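Last updated 31st July

Plastic hand tools get less care than steel ones, mostly on the theory that they can't rust. They do go brittle, though, and dried soil scratches the blade and works its way into the joint at the handle. Our own set lives in a shed at Metcombe and most of it has lasted well with the routine below.

## After each use

Knock off the loose soil against the side of a bucket. Don't hit it on a paving slab, as cold plastic can chip. Wipe the blade with a damp rag and put the tool back in the shade. If you've been digging in clay, do it right away. Clay that has dried overnight takes far longer to shift.

## The proper wash

Do this once a month in the growing season and again in September before things are put away.

1. Fill a bucket with warm water and a squirt of dish soap. Don't use boiling water, which can warp a thin blade.
2. Soak the tools for 15 minutes.
3. Scrub with an old dish brush. Use a toothbrush along any ribs and seams.
4. Rinse and stand them handle up in a rack or an empty pot.
5. Leave them until fully dry, then check them over.

If you've been handling diseased plants, add a second soak in diluted household bleach. Follow the mixing directions on the bottle, wear gloves, and never add the dish soap to the same bucket.

## Checking a trowel

Start with the neck, where the strain falls when you lever out a root. Flex it gently with both hands. White lines or a creaking sound mean it's near the end, and it should go down to scooping duty in the potting mix.

Next, look over the seam where the neck slots into the handle. Grit packs in there and slowly loosens the fit. A wooden toothpick clears it without scratching.

Last, look at the face of the blade in good light. Specks show up well on a pale color, and they tend to sit beside the center rib, where a cloth skips over them. Go back over that part with the toothbrush.
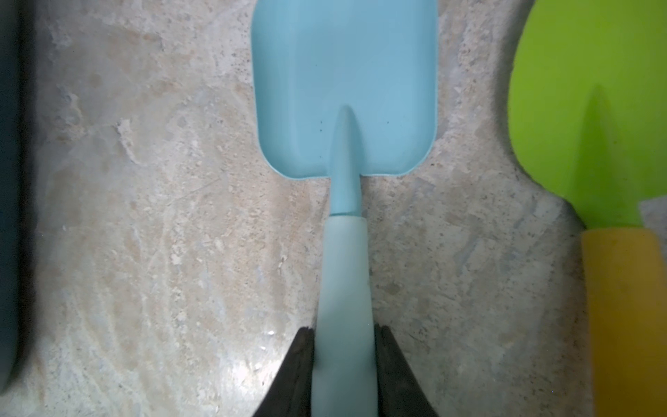
## Storing

Keep plastic tools out of direct sun, including sun through a shed window. A lidded crate works, or a row of hooks on the back of the door. Don't stack heavy pots on top of them. Bent blades rarely go back to shape.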